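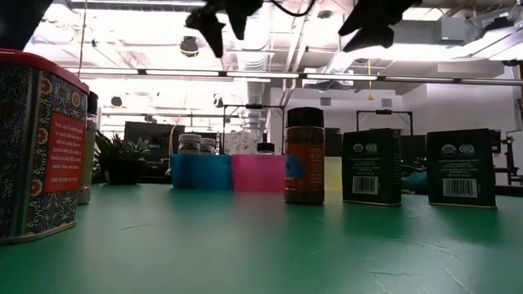 *Tevier kitchen storage: patterned tall tin with red lid, shown with translucent containers, jars and dark green tins.*

# Tevier Tall Tin, Patterned

**Item no.** 626
**Supplier:** Nirkier
**Page revised:** Jan 22, 2019

The Tevier Tall Tin is intended for the storage of dry goods in household kitchens, staff pantries and tea rooms. The rectangular body carries a floral pattern in red, orange and gold on dark blue, and the lid is finished in glossy red. A red label on one side bears the product text in white.

## Use with other containers

The tin may be placed on an open shelf or counter beside the low Estora containers, which are supplied in translucent blue, pink and pale yellow. Ground and granular spices should be kept in screw-cap jars, such as those in the Swati range. The tin is not suitable for liquids.

## Specifications

| | |
|---|---|
| Height | 20 cm |
| Shape | Rectangular |
| Lid | Lift-off, red |
| Carton quantity | 18 |

## Care

Wipe the outside with a soft, damp cloth and dry at once. Do not place the tin or its lid in a dishwasher. Contents should be emptied and the inside wiped before refilling.

## Ordering and returns

Tins are sold singly or by the carton. Unused items may be returned to Nirkier within 30 days of delivery with the packing slip. Replacement lids are listed separately and will be available to order from April. Jars, bottles and Estora containers are not included with the tin.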